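The Door Rule

My first week at Wandeo they gave me a chair, a login and a binder. The binder was the Kuzmenko Practice, named after whoever wrote it, and it had 139 rules in it. I was told to read the whole thing before I touched a gripper. I got as far as Rule 12 (no jewelry below the elbow) and then skipped ahead to the back to see how it ended, the way I do with mysteries.

It ended with a blank page headed "Amendments."

I should say what I'd been hired for. I open doors. I close drawers, stack cups, fold towels, move one thing next to another thing, all of it with a gripper in each hand, and all of it gets recorded so that a machine in Wonddale can learn to do the same. My mother tells people I teach robots. My brother tells people I get paid to play house. They're both right, more or less, and the pay is better than the bakery.

Kyrylo Chornovol trained me. He'd been there long enough that he no longer needed the binder, but he quoted it anyway, by number, like a priest.

"Rule 31," he'd say, if I set a cup down too hard.

"What's 31?"

"Put it down like it's somebody else's."

I liked 31. I liked most of them, to be fair. Keep your markers facing out. Don't talk to your neighbor in the middle of a take. If you drop something, finish the motion, say "drop" out loud and log it. There was a rule about sleeves and a rule about gum and a rule, 88, that just said "Go to the bathroom first."

The one I couldn't stand was 54. Rule 54 said that any appliance door had to be open all the way, and the operator's hand had to stay on it, before anything went in. All the way! Have you ever watched a person use a microwave? I'd been watching people in my own kitchen all my life and not one of them did that. My mother opens it a crack and kind of throws the soup in. I open it with my pinky and nudge it with my hip. If the whole idea was to teach a machine how people do things, I thought, then we should do things like people.

I said so to Kyrylo over lunch, at some length, with my mouth full.

"Write it up," he said.

"Where?"

"Back of the binder. That's what the page is for."

So I did. I wrote about half a page, in pen, and I was pretty pleased with it. I used the word "naturalistic." I said the full-open rule added 2 seconds to every take and taught the machine to be fussy. Then I signed it and left the binder on Kyrylo's desk and waited to be a hero.

What I got, in October, was a bus ticket to Cletutham.

Cletutham is where they run the tests. It's a plain building behind a tire shop, and inside it there's a kitchen, and inside the kitchen there's the machine. I don't know what I'd pictured. Something with a face, I guess. It was two arms on a post, and it had a number on it, 2122, and the woman running the session called it Twenty-one for short and patted it when she walked by.

"You're the door person," she said.

I said I was.

"Great. We trained this one on the loose takes, before there was a Rule 54. Have a seat."

Twenty-one opened the microwave a crack. It did it just like my mother. It even had a little hitch in the wrist that I recognized, because I have it too, and for a second I felt so proud I could've cried. Then it picked up the cup and brought it around, quick and easy, and the door drifted back, the way a door will when there's no hip in the way, and the cup met the edge of it. Egg everywhere. Twenty-one finished the motion. It put nothing, very gently, on the turntable, and shut the door.

"It doesn't have a hip," I said.

"No," she said. She was already getting a rag.

We ran it again and again until the eggs were gone. Sometimes the door stayed put and everything was fine. I started hoping for those, leaning in my seat as if that would help. When it went wrong it went wrong the same way each time, with that same little hitch in the wrist, and I sat there thinking, well, that's me. Somebody's grandmother is going to buy one of these and it's going to throw soup at her the way my family does.

I was quiet on the bus. I got out my phone and wrote a new half page, and crossed out most of it, and got it down to a few lines by the time we hit the highway.

Kyrylo didn't ask how it went. He'd left the binder on my chair, open to the back, with my old page still in it and a pen clipped to the top. I drew a line through "naturalistic" first. Then I copied out the new version, and he read it standing up, moving his lips, and typed it in that same afternoon. It's on the wall now by the coffee. I do it every day and I hardly notice the seconds anymore.

Rule 54, as amended

1. Swing the door open until it stops. If you aren't sure it has stopped, it hasn't.

2. Keep one gripper on the door. Bring the other one to the glass, jaws open, and take your time getting there.

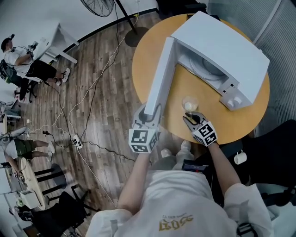
3. Lift, place, let go, and get your hand clear before you so much as think about the door.

4. Close it gently. You may not use your hip.

Kyrylo wanted to cut the last sentence of number four. He said new people wouldn't understand it. I told him to put them on the bus.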